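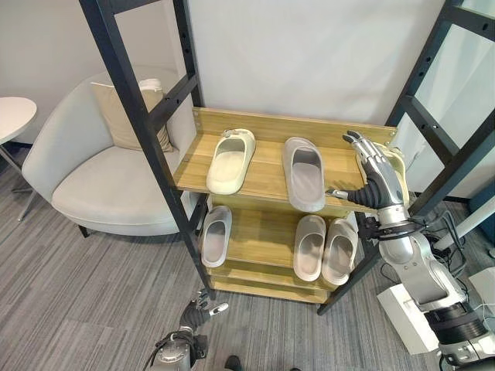

Flalldale Community Network: progress report on the denial-of-service protection grant

Print this page | E-mail this page

March 27, 2026

This report covers the second stage of the work paid for by the Sterken fund. The aim is to keep the library, clinic and council booking sites in Flalldale running during an attack that floods them with traffic.

Work done

All four public sites now sit behind the filtering service supplied by Okafor. The clinic site moved last, as its old booking form broke when requests came through a proxy. We rewrote the form and kept the old address working as a redirect.

We closed the direct route to the web servers, which now accept connections only from the filter. Logs are copied to the Farkstead data centre each night.
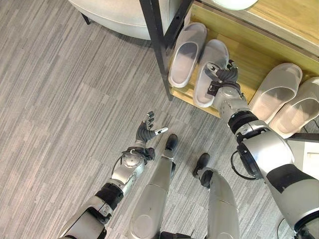

Incidents

There were two attacks in the period. The first was a flood of page requests aimed at the library catalogue search. The filter blocked 247 addresses and the catalogue stayed up, though searches were slow. The second hit our mail server, which the grant does not cover. Mail was delayed until the next morning and none was lost. Both were reported to the police. We do not know who was behind either of them.

Spending

The stage is within budget. The filtering contract cost what we were quoted. Staff training came in under, and we would like to carry the difference forward to pay for a spare name server. 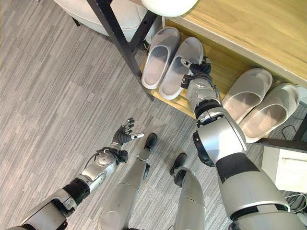 Next stage

In April we will run a planned load test against the council site, outside office hours. Okafor has agreed to the test in writing. We also need to finish the contact sheet for out-of-hours calls, which is late. The mail server remains the weak point, and we will send a separate costed request for it once we have a second quote.

Print this page | E-mail this page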